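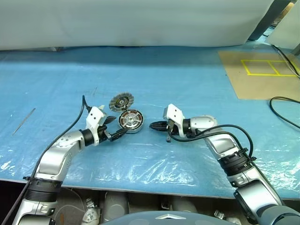 作業ノート 12月 午後

丸形モーターの分解品、続き。午前中は別件の片付けで机が使えず、昼過ぎから開始。

対象はVellgateの台車から外した駆動モーター。円板側と巻線側に分けた状態で見ていく。以下、灰色の外周リングがついた平たいほうを「円板」、銀色のハウジングに銅色の巻線が入っているほうを「本体」と書く。前回のメモでは「ふた」「皿」「内側」など呼び方がばらばらで、自分で読み返しても分からない箇所があった。部品箱の札も今日からこの呼び方に合わせる。

机のシートは青のまま。前の白いシートだと小ねじは見つけやすいが、銀色のハウジングの縁が見えにくい。青は縁がよく見える。ただしつやがあるので照明が手前で強く反射し、しわのところも白く光る。細かい傷を見るときは部品を奥にずらすか、向きを変える。つや消しのシートはJandbergのカタログに載っていたが、今の机の幅に足りるかどうか未確認。継ぎ足して使うと継ぎ目に切粉がたまるので、足りないなら買わない。

円板の記録

外周のリングは区切りのあるつくりで、色はくすんだ灰色。中央寄りは暗く、茶色っぽいところと黄色っぽいところがある。黄色っぽいところが接着剤のはみ出しなのか、古いグリスなのか、見た目だけでは決められない。綿棒に溶剤を少しつけて端をこすってみた。綿棒にはほとんど色がつかなかった。グリスなら多少は移るはずなので接着剤寄りに考えているが、溶剤が弱かっただけかもしれない。断定しないでおく。強い溶剤は外周リングの固定まで傷める心配があるので、今日は試していない。

外周リングの区切りに鉄粉がついていないかを粘着テープで確認。テープを貼って剥がし、裏から光に当てて見る。細かい黒い粉が少しついた。量としては、前に見た同型のものより少ない。テープは台紙に貼ってノートの裏表紙のポケットに入れた。位置が分かるように、台紙の端に合わせ印を書いてある。

中央の白っぽいハブは目立つ打痕なし。嵌合部を指の腹で触ると、片側にだけわずかな引っかかりがある。抜いたときにできたものか、もともとあったものかは分からない。前回のノートに抜く前の状態が書いていないのが痛い。次の個体からは、外す前にハブの縁をなぞって記録を取ること。

本体の記録

巻線は縁の内側に沿って並んでいて、色は赤みのある銅色。焼けた匂いはなし。黒ずんだところも今のところ見当たらない。中央の銀色の板はスポーク状で、真ん中に小さいハブがある。スポークの付け根に割れがないかをルーペで見た。割れは見つからず。付け根の一か所に細い線があり、最初は割れかと思ったが、布で拭いたら消えた。汚れだった。

巻線の抵抗を測定。テスターはFillnessの卓上型。リード線を短絡してゼロ合わせをしてから、相間で約207 mΩ。組み合わせを変えても表示はほぼ同じで、目立った偏りはない。この大きさのモーターとしておかしい値ではないと思うが、比較できる新品の値が手元にない。前に控えたはずの表が見つからず、共有の棚を探したが出てこなかった。知っている人がいたら場所を書き込んでおいてほしい。

なお、最初の測定では値がふらついた。クリップの噛みが浅く、端子の塗膜の上から挟んでいたのが原因。端子を軽く磨いてやり直したら落ち着いた。ふらついていたときの値は捨てた。

絶縁も確認するつもりだったが、絶縁計が隣の部屋に貸し出し中で戻っていない。次回に回す。絶縁を見るまでは24 Vをかけない。これは自分への注意でもあるので、本体の箱にも札を貼った。

置き方について

円板と本体を近づけて置くと、比べるには都合がいいが、縁どうしが当たりやすい。円板を傾けたまま本体に寄せると、円板の下の縁が本体の上の縁に触れそうになる。巻線のほうへ滑り込むと被膜を傷つけるので、見比べるのが終わったら離すこと。特に巻線を上に向けた本体の上には何もかざさない。小ねじを落とすと、巻線の隙間に入って取り出すのに時間がかかる。前に一度やっている。

本体は開いた面を上にして置くほうが巻線を見やすい。裏返すと安定はするが、縁がシートに直接当たる。シートの上の粉を拾うことがあるので、裏返すときは必ずきれいな布を敷く。布は毛羽の出ないものを使う。引き出しの奥にある古いタオルは使わない。前回の個体では、巻線の間から繊維をピンセットで抜くのに手間取った。

保管用にTsangの深型トレーを2枚出した。円板用と本体用に分ける。円板用には厚めの発泡材を敷いた。本体用は発泡材だと縁が沈んで斜めになるので、硬いほうのフェルトにした。フェルトはぴったりに切ると取り出しにくい。角を落としておくと指が入る。トレーは重ねられる形だが、重ねないこと。棚の段を空けてある。

ねじの件

外したねじは袋に入れて本体のトレーに同梱。頭の形が同じで長さだけ違うものが混ざっている。どれがどの穴だったかの控えがない。長いほうを浅い穴に入れると底突きして、締まったように感じるのに実際には浮く。組むときは先に穴の深さを測る。深さを測る道具は細いデプスゲージで足りる。袋にもその旨を書いた。

ねじの山には青い緩み止めが残っているものと、残っていないものがある。残っていないものが途中で一度外されたものなのか、最初から塗られていなかったのかは不明。Vellgateには整備の履歴が残っているか問い合わせ中で、返事待ち。届いたらこのページに貼る。

そのほか

溶剤の小瓶の残りが少ない。補充は次の発注に入れた。綿棒は太いほうしかなく、巻線の隙間には入らなかった。細軸のものを探すこと。

テスターのリード線、赤いほうの根元の被覆が硬くなってきている。まだ割れてはいない。交換品は棚の一番下、工具箱の後ろ。

シートのしわは端を引いて伸ばしても戻る。丸めて保管していた癖だと思う。測定には関係ないが、小さい球や短いピンはしわの谷に転がるので、軸受を開ける作業はこのシートの上ではやらず、縁つきのトレーの中でやる。

所要時間は片付けまで含めて2時間。そのうちかなりの部分が抵抗測定のやり直しと、基準値の表を探すのに取られた。

次回やること

絶縁計を返してもらい、本体の絶縁を見る。
新品の抵抗値の表を探す。なければ予備の個体を測って代わりにする。
円板のハブの引っかかりを、光を横から当てて見る。深ければ組み戻す前に相談。
黄色っぽいところは、端の目立たない位置でもう一度だけ溶剤を試す。
ねじ穴の深さを測って、袋の中身と対応をつける。

トレーは棚の中段、左側に置いた。本体の箱の札は剥がさないこと。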